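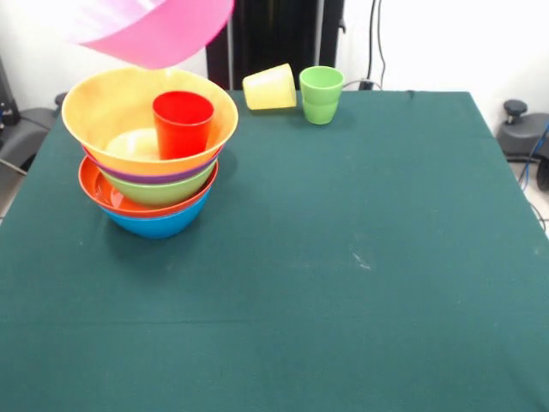

# Stacking bowls for one shelf – nest everything or split the pile?

**leszek_s**

I've got one 18 inch shelf for all our plastic bowls and cups, and I'm at the point where opening the cabinet is a gamble. The bowls are the bright ones, blue, orange-red, green, purple, yellow-orange, pink. Right now my system is blue on the bottom and everything else goes in on top of it, and then I start dropping cups into whatever bowl ends up highest. The red cup usually lands in the yellow-orange one. The pale yellow cup usually lands on its side somewhere.

My wife wants two short piles. I want one tall one so the griddle can live next to it. We've been arguing about this since December.

How do you all do it? Cups inside, cups beside, cups somewhere else entirely?

---

**shiuli.r**

Two piles. Sorry, I'm with your wife!

Once you get past four bowls you have to lift the whole thing down to get at anything near the bottom, and then you put it back crooked, and then it's crooked forever. Look at your stack, the top ones have already drifted over to the right and there's a gap showing in the orange-red bowl on the left. It'll stand fine on a table with a cloth under it. I wouldn't want it over my head.

---

**manolis_gav**

Eh, disagree. A bit of a lean is fine with plastic. I had a Stodari set for years that never sat straight and I just shoved it to the back of the cupboard. Six bowls in one pile, pulled out with one hand.

What I would change is the cup. A cup standing in the top bowl means you can't set another bowl in there properly. It'll sit on the rim of the cup and rock. So if pink is supposed to go on top, take the red cup out first.

---

**leszek_s**

> if pink is supposed to go on top, take the red cup out first

Pink IS supposed to go on top, ha. I suppose I've been treating the cup as the end of the pile and then remembering there's one more bowl.

Could I turn pink upside down over the cup, like a lid? Or is that silly?

---

**anwara_w**

Not silly, I do it with my mixing bowls. It keeps dust out and the cup doesn't go anywhere. It only works if the cup is shorter than the two bowls put together though, so try it before you get attached to the idea. And you need the headroom. What's the clearance on that shelf?

Also (you didn't ask, I know) – is the yellow-orange one your biggest? It looks like the widest thing in the pile from here, and you've got it up at the top. I'd have started with that.

---

**leszek_s**

Widest of that bunch, yeah. Blue went on the bottom because it was the first one out of the drying rack. There was no plan.

Clearance is 23 cm, I measured it in metric because the only tape I could find was from my Clostum sewing kit.

---

**timothee_d**

Widest at the bottom, always. You've built it the wrong way up, so every bowl near the top hangs over the one below and catches your sleeve when you reach past. Start over:

1. Yellow-orange on the bottom, flat on the shelf.
2. The others go in by width, and check the rims against each other because color tells you nothing.
3. Give each one a quarter turn as it goes down. If it stops short, swap it with its neighbor.
4. Cups go next to the pile, one inside the other, mouths up.

I moved three kitchens in two years and this is the only thing that survived all of them.

---

**manolis_gav**

Quarter turn?? They're round.

---

**timothee_d**

Cheap ones are never quite round. Try it.

---

**shiuli.r**

I tried it just now on my Grovura bowls and one of them did drop a little lower, so I'm annoyed to report he may have something there.

Still say two piles. Three and three, cups in front. You get to every bowl by moving two at most.

---

**anwara_w**

Would cups nested mouth up be hard to separate? Mine jam. I store them mouth down on a folded dish towel, side by side, and yes it eats space, but I'm not standing at the sink at 6 am twisting two cups apart.

If they're different sizes it's less of a problem. Leszek, are the red and the yellow from the same set?

---

**leszek_s**

Same set, yes. Bought as a bundle with the bowls from Miah, the little housewares place near us. They do stick if you press them. My kid presses them.

OK so trying it tonight, widest at the bottom, quarter turns, cups beside. If the griddle still fits I'm declaring victory.

---

**manolis_gav**

And if it doesn't, hang the griddle on a hook and keep the tall pile. Don't give up shelf for a griddle.

---

**leszek_s**

Update. Widest first made the whole pile noticeably shorter, mainly because the small ones drop right down into the big one now. Pink went in the middle of the order, I'd had it completely wrong. Both cups are mouth down next to it on a washcloth.

Griddle fits by standing on its edge. My wife has looked at it and said "two piles would be easier," so that's where we are.

---

**shiuli.r**

She's right though.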